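zomden-shelf

README for the club's shelf pick-and-place set. Written in a rush before the May handover, will be tidied later (probably).

What it is

Wrist camera recordings from the robotics club arm, working inside a pale three-sided bay. 392 episodes. Each one is a person driving the arm by hand with the leader arm, plus the joint positions and the gripper opening. Made by students, for students, mainly so next year's team doesn't start the Praltwood challenge with nothing to train on.

If you only want the weights from our last run, they are in the weights folder. Read "Known problems" first though.

Where it came from

The Praltwood challenge is a between-schools thing. Arm has to take small items out of a bay and put them back in on request, no human hands after the start signal. Our entry was called Zomden, hence the name of this repo. We came in the middle of the table. Arm was fine, policy was not, mostly down to us collecting the data in the last fortnight and half of it having the wrong gripper calibration (those are gone now, see Changes).

Everything in here is from after the recalibration.

Folder layout

episodes/ one folder per episode, numbered from 000
episodes/NNN/wrist/ stills from the wrist camera, in order
episodes/NNN/joints.csv one row per still
episodes/NNN/task.txt one line, plain English
splits/ train, val and test lists
tools/ replay, check and trim scripts
weights/ last run only
notes/ scruffy, but the calibration page is worth reading

Numbering has holes in it. Deleted episodes were not renumbered, so don't loop over a range, read the split lists.

The rows in joints.csv

time, six joint angles, gripper. Time is seconds from the start of the episode. Angles in degrees, NOT radians, sorry. Gripper is 0 for shut and 1 for fully open. It never quite reaches either end in practice, so if your code checks for exactly 1 it will sit there forever. Ask how we know.

Missing values are left blank. The loader fills them from the row before. If you write your own loader do the same or you'll get jumps.

Tasks

7 task lines in total, all kept short:

take the item out of the bay
put the item in the left corner
put the item in the right corner
push the item to the back wall
move the item to the front edge
swap the two items
go to the start pose and open

The last one sounds pointless but it's the one we used most. The other tasks all end with the arm somewhere odd, and without a proper return the next run begins from a pose the policy has never seen. Do not skip it when training.

"Left" and "right" are as seen from the wrist camera at the start pose. We argued about this for a whole session. It is settled, please leave it.

The bay

Inside is all whites and pale greys, nothing printed on it. We liked that at first, easy to segment. Then found the policy had very little to hold on to for depth. In the middle of a plain panel it can't tell how far away anything is, and it slows right down or comes in too high. Near the corner it does much better, the edges give it something to go on.
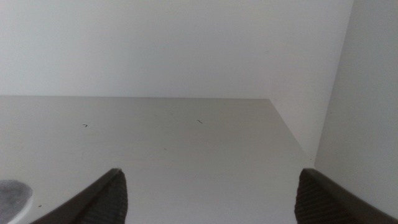

So when you pick start poses for new episodes, get one of the corners in view if you can, and keep both fingertips in view as well. The fingertips matter more than you'd think. We tried a batch with the camera tilted up so the fingers were out of shot, to give more room for the bay, and grasp success dropped badly. Tilted it back. Those episodes are not in the set.

Bits on the floor panel: little dark flecks, fluff, marks. We wiped it down between sessions to start with and then stopped, partly laziness, partly that the test bay at Praltwood wasn't spotless either. Counts as free variation. One early policy did learn to go for a speck as if it was the item, which was funny for a day. Adding more of the "go to the start pose and open" episodes sorted most of that.

Lighting is soft and even on purpose. Strong lamps gave hard shadows off the fingers and the policy followed its own shadow about. If you collect in a room with big windows, pull the blinds.

Gripper

Two finger, dark grey, ribbed pads on the inside faces. The ribs wear down. When they do, thin items slide out at the lift and it looks like a policy fault when it isn't. Check the pads before blaming the training run. Spares are printed from the files in the hardware repo, Lakonum folder, the one with "pad_v3" in the name. v2 is too tall and stops the fingers closing.

After changing pads you MUST redo the gripper calibration. This is the thing that cost us last time. Steps:

Power off, open the fingers by hand, gently.
Power on, run tools/grip_zero and wait for the beep.
Let it close on nothing. Then close on the test block.
Write both readings on the calibration page in notes.
Run tools/check on one old episode and one new one, numbers should agree.

If they don't agree, do it again. Don't "just collect a few" and fix it after. It doesn't get fixed after.

How the episodes were collected

One person drives, one person resets the bay and calls out the task line. Swap over when the driver gets sloppy, it shows in the data very quickly. Most sessions were after school and the late ones are noticeably worse, jerky starts, long pauses while somebody talks. The trim script cuts pauses at the beginning and end of an episode but leaves the ones in the middle. We went back and forth on it. Left them in, as cutting them makes the arm seem to teleport.

Drivers were told:
keep the fingers wide until you are over the item
come down slow, go up slow
if you miss, carry on and try again, don't stop the recording
stop only if something falls out of the bay or the cable snags

So there are misses in here and the recoveries after them. Those are useful. Please don't filter them out to make the set look neater, we tried training without them and it got stuck after the first bad grasp every single time.

Splits

Test is 24 episodes, all from one session that isn't in train or val. Please do not train on them, it's the only honest number we have. Val is drawn at random from the rest. Lists are plain text, one episode number per line, no header.

Training

Small model, nothing clever. Fits on the one decent computer in the lab. Use the config in the weights folder as your starting point. We stopped at 400 passes over the train list, the curve had been flat for a long while before that so you can stop well short and save an evening.

Things that helped:
shifting brightness a bit, both ways
small random crops, SMALL, big ones lose the fingertips
training all tasks together instead of a model each

Things that didn't:
flipping left to right. Obvious when you think about the task lines. We did it anyway for a week
greyscale. The bay is nearly grey already so we thought why not. Worse
stacking lots of past stills, slow, no better

Known problems

Swap task is weak. Not enough episodes and they're all a bit different, as each driver had their own way of doing it. Agree on one way before you collect more.

Corners again: right corner is better covered than the left. Driver's chair was on that side and everyone drifted towards it.

A few episodes have the clock going backwards for one row. Check script flags them, loader drops the row. Harmless but looks alarming.

Wrist camera was knocked at some point and sits a touch rotated in the later episodes. Cheng mount, the old style with the single screw. It works loose, put a dab of thread lock on it. You can see the change if you replay an early one and a late one side by side. Policy coped.

No depth, no second camera. We wanted an overhead view and ran out of time and USB ports.

Items are small and light only. Don't expect it to work on anything heavy or floppy. A cloth was tried once, went badly.

What to use it for

Club work, coursework, trying out imitation learning without needing the arm for weeks. Warming up a policy before collecting your own. NOT for anything where the arm is near people's hands, the policy has no idea about hands, there are none in the training list.

If your arm is a different size, the images may still be of use, the joint angles won't be.

Adding episodes

Yes please. Record with tools/record, run trim, run check, then add the number to splits/new.txt and leave the other lists alone. One session per pull request. Put in the message: which pads, when last calibrated, which room. Short is fine, missing is not.

Do not commit the raw recordings, the repo is big enough allready. They go on the shared drive in the Zomden folder.

Changes

v3: rotated camera episodes kept after all, clock check added, new test session
v2: all episodes from before the recalibration removed, numbering left with holes
v1: first dump, do not use, please delete if you have it

Still to do

left corner episodes
better swap episodes
proper licence file. For now: use it freely in schools and clubs, ask before anything else
overhead camera, somebody find a hub with its own power
rename "item" in the task lines to what the thing is? would need every task.txt redoing so maybe not
the replay script crashes on episodes with only one row, there is one of these, can't remeber which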